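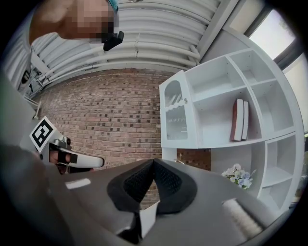

# DJは何をする人ですか

音楽が好きな人は、「DJ(ディージェイ)」という言葉を聞いたことがあるかもしれません。DJは、ディスクジョッキーという英語を短くした言い方です。ディスクは、レコードやCDのような丸い板のことです。ジョッキーは、もともと馬に乗る人のことです。馬を上手に走らせるように、レコードを上手に回す人、と考えるとおぼえやすいです。

私が住んでいるボルノラ(Vornora)の町には、音楽を聞いておどる店がいくつかあります。ギターをひく人も、歌を歌う人もいない夜でも、店の中ではずっと音楽が続いています。その音楽を続けているのがDJです。

## 曲をえらぶ仕事

DJの仕事で一番時間がかかるのは、曲をえらぶことです。家でたくさんの曲を聞いて、「この曲は始めのほうに合う」「この曲はみんながつかれたころに流したい」と考えます。

一つの夜に流す曲は、長い夜なら60曲以上になります。でも、用意した曲をぜんぶ流すわけではありません。お客さんの顔や足の動きを見て、次の曲をその場でかえることがよくあります。おどっている人が少なくなったら、みんなが知っている曲を出します。元気がありすぎて、みんなの息が切れてきたら、少しゆっくりした曲にします。

古いレコードをさがすのも、この仕事の一部です。ボルノラの駅のうらに、エステベス(Esteves)という小さいレコード屋があります。店のおくの箱には、ねだんの札しか付いていないレコードが入っていて、どんな音がするかは聞いてみるまで分かりません。DJたちは箱の前にしゃがんで、一まいずつ見ていきます。ひざが痛くなる仕事だそうです。

## 「はやさ」をそろえる

音楽には、心ぞうのような「トン、トン、トン」という動きがあります。これを拍(はく)と言います。手をたたきながら歌うとき、みなさんは拍に合わせて手をたたいています。

1分の間に拍がいくつあるかを表す数字を、BPM(ビーピーエム)と言います。BPMが60の曲は、1秒に1回、トンと鳴ります。時計の秒のはりと同じはやさです。おどるための曲は、たいていこれよりずっとはやいです。

二つの曲のはやさがちがうと、同時に流したとき、足音がばらばらな行進のように聞こえます。そこでDJは、次の曲のはやさを少しだけかえて、今の曲にそろえます。はやさがそろったら、拍の場所も合わせます。はやさが同じでも、「トン」と「トン」の場所がずれていたら、やはり変に聞こえるからです。 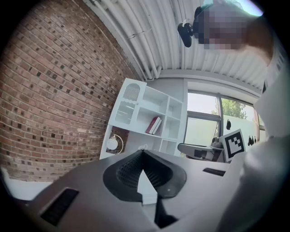 れんがのかべと白いたな。たなには本があります。

## つなぐための道具

DJの前には、たいてい次のような道具がならびます。

- **ターンテーブル**:レコードをのせて回す台です。ふつうは2台使います。1台が鳴っている間に、もう1台で次の曲を用意します。レコードのかわりに、データの曲を流す機械もあります。
- **ミキサー**:二つの音をまぜる機械です。つまみを動かすと、低い音だけを小さくしたり、高い音だけを大きくしたりできます。
- **ヘッドホン**:次の曲をDJだけが先に聞くために使います。お客さんには、まだその曲は聞こえません。

DJがヘッドホンを片方の耳だけに当てているのを見たことがありますか。あれは、片方の耳で店の音を聞いて、もう片方の耳で次の曲を聞いているのです。二つの音を頭の中でくらべて、合ったと思ったときに、ミキサーのつまみをゆっくり動かします。

むずかしいのは、低い音です。二つの曲の低い音がいっしょに大きく鳴ると、音がにごってしまいます。水に絵の具をたくさん入れると、茶色になってしまうのとにています。ですから、新しい曲の低い音を上げるときは、前の曲の低い音を下げます。

## 店の一日

ジブゲート(Zivgate)は、ボルノラの川の近くにある店です。夜の9時に音楽が始まりますが、働く人たちは夕方の5時には来ています。

まず、スピーカーから音が出るかどうかをたしかめます。つぎに、部屋のいろいろな場所に立って音を聞きます。かべの近くでは低い音が強く聞こえることがあり、部屋の真ん中では反対に弱く聞こえることがあります。お客さんが入ると、人の体や服が音をすいこむので、音はまたかわります。開店する前には少しひびきすぎる部屋が、人でいっぱいになるとちょうどよくなることもあります。

音のほかにも仕事があります。ゆかの線をテープでとめる人、飲み物を冷やす人、ライトの向きを直す人がいます。となりの家にめいわくにならないように、外へ出て、音がもれていないかを聞く人もいます。

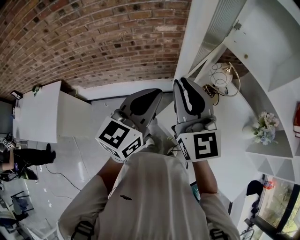 白い長そでの服を着た人。右手と左手に一つずつ道具を持っています。

## 子どもも聞きに行けますか

夜の店には、子どもが入れないところが多いです。でも、昼に開かれる音楽の会なら、家族で行けるものもあります。ボルノラでは、9月にシブデン(Civden)という音楽のおまつりがあって、広場で昼からDJが曲を流します。赤ちゃんをだいておどる人もいますし、すわってパンを食べながら聞く人もいます。

スピーカーのすぐ前は音がとても大きいので、少しはなれたところで聞いてください。耳をまもるための、子ども用の大きな耳当てもあります。耳が「キーン」としたら、静かな場所へ行って休みましょう。

## 家でやってみよう

道具がなくても、DJの練習はできます。

1. 好きな曲を二つえらびます。
2. 一つ目の曲に合わせて手をたたきます。
3. 曲が終わっても、手をとめないで、同じはやさでたたき続けます。
4. 家の人に、二つ目の曲を流してもらいます。

手の拍と新しい曲の拍は合いましたか。合わないときは、どちらがはやいかを聞いてみてください。はやさがにている曲を見つけたら、紙に書いておくと、自分の曲のリストができます。

## 言葉のメモ

**拍(はく)**:音楽の中の「トン、トン」という、同じ間かくの動き。

**BPM**:1分の間の拍の数。数字が大きいほど、はやい曲です。

**ミキサー**:いくつかの音をまぜる機械。台所で果物をまぜるミキサーと、名前は同じです。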